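Packing Notes: Sending Out Small Computer Gear in the Box It Came In

From the August newsletter of the Wesari Reuse Exchange

The exchange sent out 160 parcels over the spring and summer, most of them to schools and home offices within a day's drive. Mice and keyboards made up the largest share, followed by webcams and power supplies. Returns were low, but the ones we did get had a lot in common. The item worked when it was tested and then arrived with a bent plug, a scuffed shell or no paperwork. We have gone back over how we pack and made a few changes, and this item sets them out for anyone who packs at home or at the Sivakumar Street room.

The first change is that we keep original boxes whenever they come in with the donation. For a long time we flattened them and used our own mailers. Hashini Weerasinghe, who keeps our parcel log, compared the two over one season and found that small items sent in a fitted carton came back less often than items sent in padded bags. A carton made for the product holds its shape in a pile, and the lid usually has tabs that tuck in without tape.

Original boxes do take up shelf space. Please store them open side up with the donated item inside, and do not stack them more than 4 high. If a box has a torn corner it can still be used as an inner box. If a side wall has gone soft, put it in recycling.

The second change concerns paperwork. Warranty certificates, registration sheets and quick start guides now stay with the item. We used to pull them out, on the thinking that most warranties had run out by the time we saw the equipment. Several people who received parcels told us they would have liked the sheet anyway. It can help with finding a driver or a support page, and some makers put a code on it that leads straight there. Language does not matter for this purpose. A sheet in Chinese or Korean goes in the box the same as one in English.
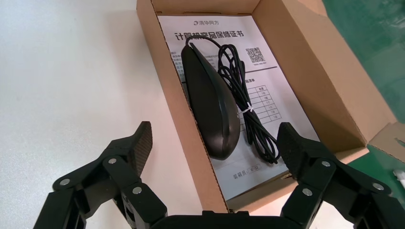 Before a sheet goes back in, check it for anything personal. Some donors filled in the name and address lines when the equipment was new, and some stapled the sales receipt to the back. Receipts come off and go in the shredding tray. If a name is written on the certificate itself, shred the whole sheet and write "no papers" on the packing slip so the person on the other end does not go looking for it.

Put flat sheets in first, face up, on the floor of the box. The person opening the parcel then finds the papers after taking out the equipment, and the sheet is less likely to be thrown out with the filler. Booklets can go down the side if there is room.

Cables are the third change, and the one that has caused the most discussion. Our old instructions said to wrap the cable around the body of the mouse. Please stop doing this. A tight wrap puts a sharp bend in the cable right where it enters the shell, and that is the spot that fails first. The cable should be gathered into a bundle of its own, with loops about as long as your hand, and tied once in the middle. Leave the last few inches near the mouse free.

For ties we now use paper-covered wire or a strip of cotton tape. Rubber bands dry out and stick to the cable coating, and we have had to clean that off more than once. Plastic zip ties are fine for holding things together but people cut into the cable when they try to remove them. There is a bag of 50 cotton ties in the top drawer at Sivakumar Street, and Hashini can order more.

The order of packing for a wired mouse is as follows.

Wipe the mouse with a barely damp cloth and let it dry fully.
Plug it in and test both buttons and the wheel.
Bundle and tie the cable.
Lay any papers flat in the bottom of the box.
Set the mouse on the papers and place the cable beside it.
Add crumpled paper until nothing shifts when you tilt the box.
Close the lid, tuck the tabs and put the label on the outer carton only.

That last step matters to us for one reason. Labels on the inner box cannot be peeled off without tearing the cardboard, and several of the schools send the boxes back to us for another round.

A note on filler. We are not buying any more air pillows. Crumpled newsprint or brown paper does the job for something as light as a mouse. Shredded paper is harder to work with than it looks. It gets under the scroll wheel and into the connector, so please keep it for the larger parcels, where the equipment is bagged first.

Shafiq Rathnayake has also been looking at how we set up the packing tables. He spent an afternoon timing packers and found that a good part of each parcel was spent moving other things out of the way. Tape guns, mugs, half-packed boxes and the label printer were all competing for the same few feet of surface. His suggestion was to keep one table for packing and nothing else, and to put supplies on a cart beside it. We tried this in one session with a crew of three and got through 37 parcels before the afternoon break, which is well above our usual number.
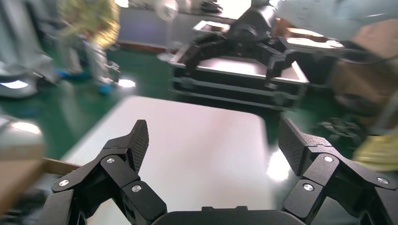
A pale surface is worth having if you are setting up a packing spot at home. Small black parts such as rubber feet, dongle caps and screws are easy to see on it, and it shows dirt, so it gets wiped. A smooth top also lets you slide a carton around to reach the far side without lifting it. If your table is dark, an old white sheet or a length of shelf liner will do nearly as well. Good light helps too, although a lamp placed too low can throw glare off a shiny top. Moving it to the side usually takes care of that.

Table height is a matter of comfort. Shafiq recommends that the top of the open box sit a little below your elbow when you are standing. For deep cartons that may mean using a lower table. Nobody should be packing for more than an hour at a stretch without sitting down.

Clear the surface between parcels. This sounds fussy, but most of our mix-ups have come from two orders being open at the same time. In June a keyboard receiver went out in a box meant for a webcam, and it took three weeks to get both items to the right people. Finish one parcel, label it, put it on the outgoing shelf and then start the next.

Two supply notes. The small cartons we have been getting from Prollemum have changed size. The new ones are slightly shallower, and some inner boxes will not fit unless they are turned on their side. Check before you fold up a whole stack. We still have some of the older size on the bottom shelf, and these should be saved for equipment in its original box. The brown tape from Bamovine has been fine in dry weather but lifts at the edges when the room is humid. Press it down firmly with a cloth and use two strips across the seam until we find another supplier.

Drop-off hours at Sivakumar Street stay the same for the rest of the summer. Please bring equipment before 4:30 p.m. so there is time to check it in. We are short of wired mice in particular, and we will take them in any color and from any maker as long as the cable is sound. If you still have the box and the papers, bring those as well, even if the box has been opened and the lid no longer closes flat.

Questions about packing can go to Hashini, and questions about the tables or the cart can go to Shafiq. Printed copies of the packing order are on the hook by the door.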